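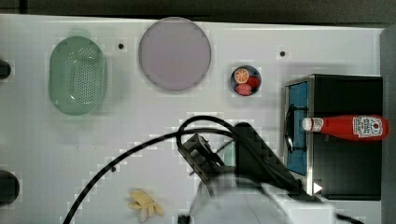
The green colander and the plate, on the white table.

The understudy got the call at 4 on a Tuesday. She was draining peas at her sister's flat in Sasamdale, and she let them go cold.

She had known the part since November. In 23 performances at the Fillden she had sat in the wings with her shoes on and gone home again. Now the lead had lost her voice and there were 554 seats sold.

The dress was too long. The wardrobe mistress pinned it and told her to keep off the stairs, but the second song was sung on the stairs, so she held the hem in one hand and went up.

She missed two lines in the first act. The tenor covered one of them and glared at her over the other.

Afterwards she took the last bus back. Her sister was still up.

"Did you sing?" her sister asked.

"Yes," she said, and put the peas back on the heat.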